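Progress report to the Midatov Fund, home and family grants
Covering July through now

Hi all! I promised you something shorter than last time, so I'm going to try. The big news is that the foster-a-pet program for families is up and running in both towns, Fedthorpe and Jokov, and we have 60 households signed up as of this week (our target for the whole year was lower, so I'm pretty thrilled).

What the families get hasn't changed: a starter visit at home, a phone line they can call in the evening, and a small credit for food and litter. The credit is where your money goes fastest. We've paid out 208 of them so far, mostly to homes with kids under ten, and I'd like to talk about raising the amount in the spring. Cat food went up again.
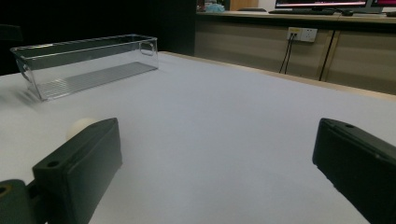 *Written by the program lead, Fedthorpe office | Nov 26, 2023*

The home visits are slower going. I had us down for 288 by year end and we're going to miss that, probably by a good bit. Part of it is the drive out to Jokov, and part of it is me, I underestimated how long people want to talk once you're sitting in their kitchen! Parents ask about toddlers and dogs, mostly. Then they ask about carpets. I've started booking fewer visits per day, and the notes I'm getting back are a lot better for it.

We've had 18 families decide to adopt the animal they were fostering. A few others handed theirs back early, usually over allergies or a landlord who changed the rules, and we found new spots for all of those pets within about two weeks.

On spending, we're under on printing and over on gas. Van Leeuwen is still doing our bookkeeping and will send you the full sheet separately. I moved a little from the printing line to cover mileage, which your agreement lets me do, but please shout if you'd like it handled another way.

Still open on my end:

- the rabbit question (lots of requests, no hutches)
- a Spanish version of the welcome packet
- evening phone cover over the holidays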